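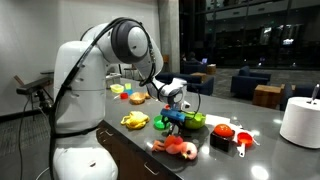 What is a "no-hitter" in baseball?

In baseball, one player throws the ball and another player tries to hit it with a bat. The one who throws is called the pitcher. The one with the bat is called the batter.

When the batter hits the ball and gets safely to first base, and no fielder made a mistake, we call it a hit. Most games have many hits. But sometimes, very rarely, a team plays a whole game and gets no hit at all. Then the pitcher on the other side has thrown a no-hitter.

How long must it last?

A normal game has nine innings. In each inning, both teams have a turn to bat, and a turn finishes when three batters are out. So the pitcher must get 27 outs without giving one single hit. It is a lot of work for one arm! Many pitchers throw more than 90 balls before the end, and they become very tired.

Can the other team still reach a base?

Yes, they can. If the pitcher throws four bad balls to the same batter, this batter may walk to first base. This is called a walk, and it does not count as a hit. A fielder can also drop an easy ball. This is called an error, and it is not a hit either.

If no batter reaches first base in any way, the game has an even better name – a perfect game.

A story from Balline

Dwynwen Llewellyn was 17 when she pitched for the Balline youth team against Sarik. There were 2,958 people watching, the biggest crowd the small ground ever had. She gave 2 walks, but no hits. For the last out, the batter hit the ball very high and the fielder Fernandes had to run a long way back to catch it. "I did not look," Dwynwen told us in January. "I listened to the people, and then I knew."

Why do the players stop talking?

There is an old custom in baseball. When a pitcher has given no hits after five or six innings, his or her friends on the bench do not say the word "no-hitter". Some of them do not even sit near the pitcher. They believe it brings bad luck. Of course the ball cannot hear them – but many players keep the custom anyway.

14 shares
3 comments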